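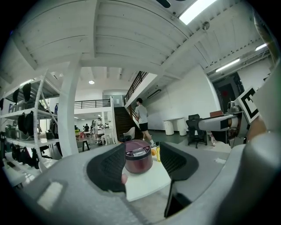

Oct 22, 2020

I have worked at Nusow for 3 years, and most of that time my job was checking small goods before they went to the Brendley stores. Pick the thing up, turn it, read the label, put it down. There were 84 items on a normal sheet.

In October the sorting line in Jindville went over to robot arms. Four of us who used to check by hand were moved upstairs to the training side. Now we use hand-held grippers and do the same motions slowly, so the arms have something to learn from. My wrists get sore in a different place than before.

The pay is the same. The hours are better, with a 20 minute break in the morning and another after lunch. What I miss is the talking. On the old line you could chat all day and your hands kept going. With the gripper I have to watch what I'm doing, and round things are the worst for me. I come at them too fast and have to start over.

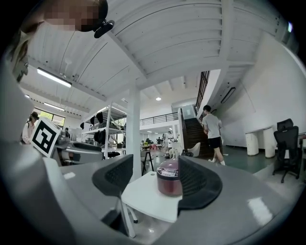 Nikola Kwiatkowski was on the line longer than I was and she doesn't like the change much. She asked at the last meeting what we do once the arms have learned enough. The manager said there will be new items every season, and that Şimşekoğlu wants its goods added too. She wrote that down and asked for it in an email. We are still waiting on the email.

I signed up for the maintenance course in the meantime. It runs 2 evenings a week and the company pays for it.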